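WORKPLACE SAFETY WALKTHROUGH - CHECKLIST WITH COMMENTS
Site: Karkthorpe, ground floor and mezzanine
Done by: Flora Drummond
Month: October
Start 7:40 am, finished a bit after 10. Rushed the last bit, see end.

Key: OK / FIX / N/A / RECHECK. Comments under each item. Anything marked FIX needs a name against it before the next toolbox meeting please.
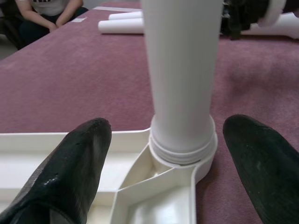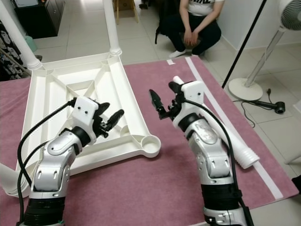
1. ENTRIES, EXITS, WALKWAYS

1.1 Front door opens fully, closer works - OK

1.2 Rear fire exit clear inside and out - FIX
Clear inside. Outside there's two pallets and a wheelie bin parked hard up against it. Door opens maybe half way. Same as last time. Moved the bin myself, pallets too heavy. Needs yellow hatching painted on the concrete.

1.3 Exit signs lit - RECHECK
All lit except the one by the kitchenette, flickering. Tube or battery, dunno. Sparky to look at it when he's doing the tagging.

1.4 Walkways marked and kept clear - FIX
Line marking worn right off between the roller door and the packing benches. Forklift turns there all day so no surprise. Quote from Usdale for repainting is still sitting in the tray unsigned.

1.5 Mats and rugs flat, no curled edges - OK
Entry mat replaced since last walkthrough. Good.

2. FIRE

2.1 Extinguishers mounted, signed, accessible - FIX
CO2 unit near the switchboard is sitting on the floor, bracket has pulled out of the plasterboard. Needs a proper fixing into the stud.

2.2 Extinguisher tags current - OK
All punched within six months.

2.3 Hose reel - OK
Ran it out to full length, no leaks at the nozzle. Bit of a drip at the valve, keep an eye.

2.4 Evacuation diagram matches the building - FIX
Diagram on the mezzanine still shows the old partition wall. Assembly point is also wrong, it says the front carpark and we changed that to the nature strip across the road. New laminated ones please, A3 not A4, no one over forty can read the A4.

2.5 Last drill recorded - RECHECK
Entry in the book but no time written down. Ask whoever ran it.

3. ELECTRICAL

3.1 Test tags in date - FIX
155 items on the register. 4 out of date: kettle, the pedestal fan, one orange extension lead, bench grinder. Grinder tagged out with a red Do Not Operate tag on the spot. Please don't take it off to do "one quick job".

3.2 No piggyback plugs or daisy-chained powerboards - FIX
Under the front counter, board into a board into a board. Heater on the end of it. Unplugged the heater.

3.3 RCDs push-button tested - OK
All tripped and reset first go.

3.4 Switchboard clear by one metre - FIX
Cartons stacked in front again. Shih delivery, apparently came early. Not a storage area, never has been.

3.5 Leads off the floor or covered - OK
Mostly good. Hooks along the back wall are getting used.

4. MANUAL HANDLING AND STORAGE

4.1 Heavy stock between knee and shoulder height - FIX
Top shelf of bay 2 has full drums of floor cleaner on it. Get them down, swap with the paper towel.

4.2 Racking load signs fitted - OK

4.3 Racking undamaged - RECHECK
Dent in the upright of bay 2, forklift height. Looks old but I can't find it on the previous sheet. Unload bottom level until Skosia come and rate it. Have emailed them, no reply as yet.

4.4 Trolleys and pallet jack - FIX
Blue trolley has a flat tyre and pulls left. Jack is fine, could use grease.

4.5 Ladders - OK
Platform ladder good, feet good. The old timber one has finally gone to the tip, thankyou.

5. CHEMICALS

5.1 SDS folder present and current - FIX
Folder is there. 43 sheets in it, plenty for products we stopped buying ages ago, and nothing for the new degreaser. Sort through it, chuck the dead ones.

5.2 Decanted bottles labelled - FIX
One spray bottle with "blue stuff" in texta. Emptied and binned.

5.3 Eyewash - OK
Ran for a full minute, water clear. Saline bottles in date till next winter.

5.4 Gloves and goggles at point of use - OK
Low on mediums. On the shopping list.

6. AMENITIES AND FIRST AID

6.1 First aid kit stocked - FIX
No bandaids (again), one burn gel expired. Restock from the cupbaord upstairs.

6.2 First aider names on the wall - FIX
One of the names left us in winter. Update it.

6.3 Kitchenette clean, fridge at temperature - OK
Fridge 4 degrees. Something in a takeaway container at the back wants throwing out, owner knows who they are.

6.4 Toilets, soap, hand drying - OK

6.5 Drinking water - OK

7. NOT DONE THIS TIME

Roof access and gutters. Ran out of time and it was blowing a gale.
Compressor room, padlocked and the key wasn't on the board. Whoever has it please put it back.
Carpark lighting, needs doing after dark.

Priority order if you can only get to a few today: 1.2, 3.4, 4.3, then 2.1. Rest by end of month.

F. Drummond

Recent items
Karkthorpe walkthrough, winter
Toolbox talk notes: ladders and step stools
Test and tag register (blank)
Racking damage report form
Contractor sign-in sheet
Hot weather reminders for the loading dock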